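January, late. Writing this at the bench with one glove still on so excuse the mess.

In before seven again. Coffee machine at Lallport still broken. Walked back to Panent in the sleet for a tea, came back, bench still cold. We are at 1766 good episodes in the bin and the target moved again last night, email came in while I was asleep — more removals and inserts on the desktop tower, fewer of the easy tray-to-tray ones. Fine. The easy ones were getting boring and the model has plenty of them by now.

Set up the board first. RAM in its clips, CPU in the holder, drive in the brackets, same as always. Then approaches to the memory stick. Slow ones, from low down, fingers closed until the last bit. I keep wanting to come in fast and then correct and that's exactly the habit it picks up. 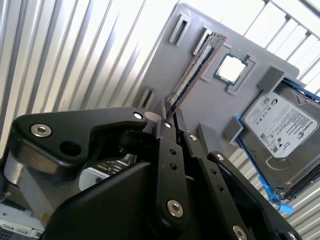 Damilola thinks the corrections should stay in. Her view is that a policy which has only ever seen clean approaches has no clue what to do when it drifts a few millimeters, and that if I delete every wobble I'm teaching it a world with no wobbles. We went back and forth on it for too long. Agreed in the end to keep them but tag them, new tag, "recover", and I have to go back thru yesterday and retag by hand. 329 clips. Yay.

Did the first chunk before lunch. Eyes gone funny. Half of them I couldn't say if it was a recovery or just me being slow, so put those as plain. Ask tomorrow.

Lunch: leftover rice, desk, phone. Mom called, call her back!!

Afternoon was the tower. Case flat on its side, panel off, the long blue piece over the drive cage. This is the one I dread. It's thin and the cage edge gives you no room, and from the controller you can't feel a thing, so you stare at two screens and hope. Eleven tries I threw out before I was happy with my own hands. Not the robot's fault, mine. Elbow too high on the chair arm, shifted the chair, better.
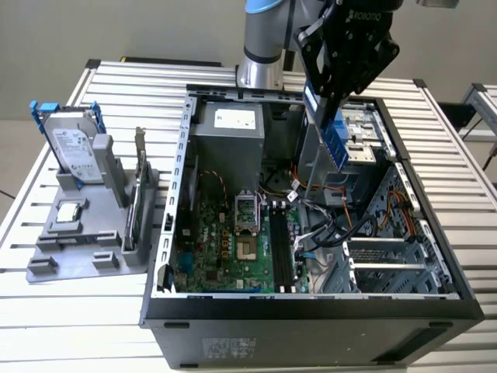 Slow down over the cage, wrote Romain in the chat, and don't let go until you've stopped moving for a full second, otherwise the release label lands in the wrong place and the whole segment is useless. Fair. I'd been opening the gripper while still drifting. Checked some old ones from Ikley and they all do it too, so that's a problem for somebody (me, probly).

So new rule for myself — stop, count one, open. Taped it to the monitor.

Also changed the language labels. We had "put part in computer" for everything, which is hopeless, the thing can't learn a drive from a memory stick if we call them both part. Now it's the part's name and where it goes. Takes longer to type. Gunn software still eats the last label if you hit save too quick, lost 3 that way and said a bad word.

Then wrist views over the motherboard. Wanted a lot of variety here, different heights, a bit of tilt, because the memory slots look totally different from low down and the last model kept going for the wrong one. Went back and forth over the same patch til I could draw it asleep.
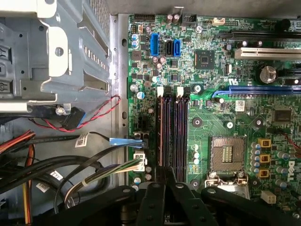
Wrist view, fingers by the memory slots. CPU socket empty.

Three o'clock slump. Ate the emergency granola bar. Need new emergency granola bar.

Restarted the logger twice, timestamps between the wrist and the fixed view had slipped. Small slip but it matters, the grip shows closed in one and open in the other and that's poison for training. Added a sync check to the start list. Should of been there from day one.

Last block was the fixture side, hard drive work. I like these. Big part, flat faces, you can see what you're doing. Tried starting each one from a different place so the arm isn't always coming down the same line. Romain wants the awkward starts especially, far left, too low, twisted wrist. 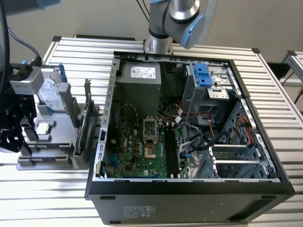
Gripper over the hard drive, tower open next to the tray.

Upload running now, bar is barely moving. Not staying to watch it. Tomorrow: finish retagging, ask D about the slow ones, more far-left starts, find the other glove. Call Mom back, didn't do it.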